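4.2 The dropped-board fault

I'll be upfront that this is the part of the project I least enjoyed living through, and the part I've ended up talking about most when people visit. For most of the spring our cell at Jundthorpe did what we built it to do: pick up a populated circuit board, carry it over to the test station, turn it so the test points faced the probes, wait for the reading, and put it down in the right place. Then in April it began letting go of boards during the turn. It wasn't every board, or even most of them, and that made it a miserable thing to chase.

The first one landed back in the tray and we shrugged. The second hit the edge of the fixture, bent a terminal, and cracked a corner. By the time we'd pulled the cell out of service we had 5 drops in the log out of 57 runs, and in every single one the controller had reported a good grip right up to the moment the board was gone. That last bit is what turned a nuisance into a safety matter for us. A robot that drops something and knows it has dropped something will stop. Ours kept going! It carried on to the probe station with nothing between its fingers and lowered them toward the pins as if the board were still there, and if one of us had been reaching in to clear a jam (which, I'm sorry to say, we had gotten into the habit of doing with only the light curtain between us and the arm) it could have been ugly.

So, what did we think was going on? My first guess was the air of the room, then the cable, then me. Domnica Filip, who wrote most of the grip code, thought the fingers were closing in the wrong place, and she was much closer than I was. The boards in this batch are a rounded shape, and a rounded outline gives you very little that's flat to hold on to. With the older rectangular boards you could be off by a few millimeters along the edge and it made no difference at all. With these, a small shift means one finger is sitting on the curve, and the board wants to roll out of the grip as soon as you tilt it.

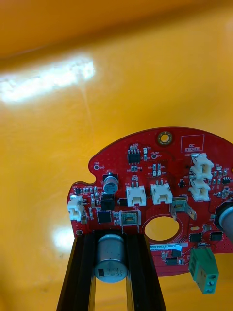 Figure 4. A populated board held upright in the gripper, with the two fingers clamped on its lower portion.

The other half of the trouble is weight, or more exactly where the weight sits. We had been modeling the board as an even disk, all the mass in a nice flat sheet, and I can't really defend that now. These things carry capacitors, connectors, terminals, all sorts of lumps, and the lumps aren't spread out evenly. When the wrist turns, the heavy side wants to go its own way. At the slow speed we used for setup the fingers could cope. At working speed they mostly could. Put a slightly bad grip together with a working-speed turn, though, and the board began to creep, and once it was creeping it was as good as on the floor.

That still left the question that bothered me more than the dropping itself, and it was why the controller had no idea. We check grip by looking at two things, the gap between the fingers and the current drawn by the motor. The gap check was meant to notice if the fingers closed all the way, but I had set the lower limit back when we were testing with a thin dummy card, and I had set it very low so the dummy would pass. (Yes, I know.) A bare circuit board is thin too, so a closed gripper and a gripper with a board in it looked nearly the same to that check. The current check was worse. The fingers press against each other about as happily as they press against a board, so the motor drew a perfectly healthy current with nothing in its grasp. Two checks, and both of them were really asking whether the gripper had closed.

We spent a while trying to save the current check, and I'd like to spare anyone else the effort. Domnica logged the motor at the highest rate the driver would give us and we stared at the traces looking for some little dip at the moment of slip. In 3 of the drops there was a dip you could talk yourself into. In the others there was nothing, and a few perfectly good runs had dips of their own. I wouldn't hang a safety stop on that.

What we did in the end was pretty plain. We now use the wrist camera, which had been there all along for finding the board in the tray, to look again after the lift and once more after the turn. If it can't find the board where it expects it, the arm stops and stays stopped until a person resets it from outside the fence. Getting this to work took more fiddling than I'd hoped. The background under the arm is shiny and throws glare, and our first version took a bright reflection for the edge of a board, which is exactly the wrong kind of mistake to make. Matching on the pattern of parts on the board's face, and leaving the outline alone, was a lot steadier.

We also shaped new finger pads with a shallow hollow to suit the curve, slowed the turn, and moved the grip point so the heavy side hangs below the fingers when the arm starts to rotate. And the light curtain no longer counts as enough for clearing a jam. The gate has to be open and the drive power off, and there's a key, and the key comes with you.

I can't tell you which of the mechanical changes did the most good, as we made them all in the same week and never went back to test them one at a time. I'd love to have those numbers, but the cell was needed. The camera check was tested on its own: we pulled boards out of the gripper on purpose, by hand with the arm locked, before the lift check and again before the turn check, and it called a stop each time. What it doesn't cover is a board that slips partway and hangs on at a bad angle. The match will sometimes still accept that, and we haven't settled on how much tilt to allow before the probes come down.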